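Questions I get about the spring clear-out swap

I've been running the Kukasik swap out of my garage for a while now, and the same questions land in my inbox every time, so I finally typed up my answers. If yours isn't here, email me and I'll add it (eventually!).

**What is it, exactly?**

You bring stuff you don't want, you take stuff you do. No money, no tickets, no keeping score. My neighbor Simin Ansari and I started it with two folding tables and a pile of baby clothes, and it kind of got away from us.

**When do the doors open?**

9 a.m. for dropping off, 10:30 for taking. Please don't come at 8 and ring the bell. I'm in my robe and the dog loses his mind.

**Do I have to bring something to take something?**

Nope! Last time a guy walked off with a whole bread machine and hadn't brought so much as a sock. I was thrilled, that thing had been on my shelf for ages.

**How much can I bring?**

Up to 19 items per household, and a set of dishes is one item. A bag of kids' clothes is one item too, as long as I can lift it.

**What won't you take?**

Mattresses, car seats, anything with a gas tank, and encyclopedias. I'm sorry about the encyclopedias, I love them too, but we had three full sets left over and I drove them around in my trunk until November.

**What about medicine and vitamins?**

No, not even sealed ones. People clean out the bathroom cabinet and toss it all in one bag, and then I'm the one picking through it at the kitchen table. Lots of pharmacies have a drop-off bin, so ask yours. Empty boxes go in your own recycling at home.

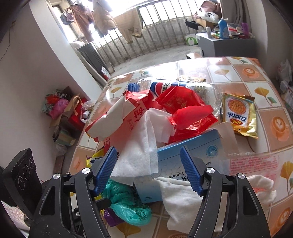 Same goes for makeup that's been opened, and sunscreen from who knows when. Soap still in the wrapper is fine, and candles are always fine, even half-burned ones (Anwara Amarasinghe melts them down and makes new ones, and they smell great).

**Can I drop things off the night before?**

Only if you text first. It rained on a box of puzzles once and I still feel bad about it.

**Does the stuff get tested?**

We have a power strip by the side door so you can plug things in yourself. Ionuț Ene will look at a lamp for you if you ask nicely and he isn't eating.

**Where does everything go afterward?**

Whatever's left by 2 p.m. gets loaded into Simin's van and goes to the thrift store. If you've got a truck and a free hour, please tell me, because the van is small and the bookcases are not.

**Is there parking?**

On the street, yes. Not in front of number 39, that's their driveway and they've been very patient with us.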